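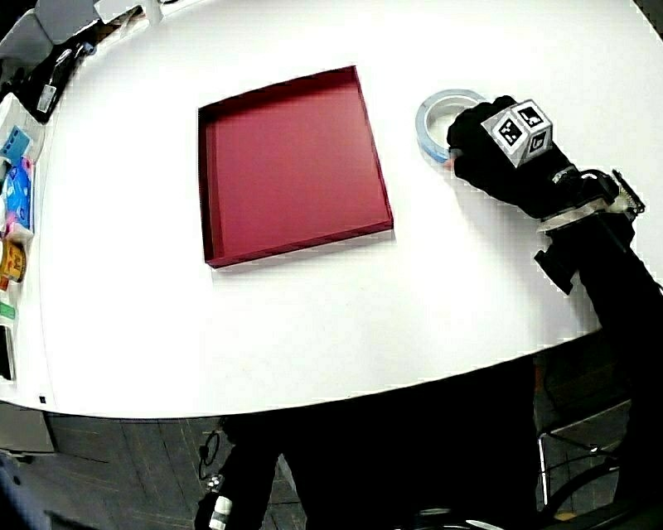
A reader wrote in last month to ask whether the Millow auger drive will run on an older skid steer with standard flow, or whether they'd have to buy a high-flow machine first. Good news for that reader, standard flow is fine! I get that one so often that I finally put it at the top, and the rest of the questions I hear most are underneath.

Will it fit my loader?

If your loader has the universal quick attach plate, yes. The Millow frame hooks on the same way your bucket does, and you pin it down with the same levers. I run mine on a skid steer and on a compact tractor loader, and the only thing I change is the hose routing (the tractor needs the longer set, so say so when you order).

What sizes of bit can I get?

I stock the 9 inch, the 14 inch and the 18 inch. For fence posts I nearly always grab the 14. It leaves enough room to tamp around a wooden post without hauling half the yard in to fill the hole back up.

What about rocky ground?

Order the Haque rock bit. The plain dirt bit will scrape along and make a terrible noise and you'll be buying teeth by the weekend. The Haque bit costs more – I know – but if your place is anything like the hills out past Julluseck, you'll want it from the first hole.

How deep can I go?

The standard bit digs 4 feet. Add one extension and you get another 2 feet. Please don't stack extensions. I've straightened one bent shaft in my life and I don't want to do it again.

What oil goes in the gearbox?

It ships filled. Change it after the first 60 hours and then once a year. The grade is stamped on the tag next to the fill plug, so go by the tag on your own unit, because the older ones take something heavier.

My bit wobbles. Is it bad?

Check the hex pin first. Nine times out of ten it's the wrong pin, usually a plain bolt that went in when the real one got lost in the grass. The right one is part number 757 and I keep a bin of them by the door. If the pin is good and it still wobbles, roll the bit on a flat floor and look for a bend.

Can I use it to mix concrete?

Not with the auger bit, no. Petirance makes a mixing bowl that goes on the same quick attach, and I can order one for you. It takes a while to come in, so call early in the season.

Do you rent them out?

I do, by the day or by the week, drive and one bit included. Pickup is any time after 7 in the morning. Bring it back with the mud knocked off and we'll get along great.

How do I store it over the winter?

Cap the hose couplers, grease the hex, and lay the whole thing down on a pallet. I used to lean mine against the shop wall, and it fell over in October and took a shelf with it. Mine goes on the pallet now, under a tarp, with the bits next to it.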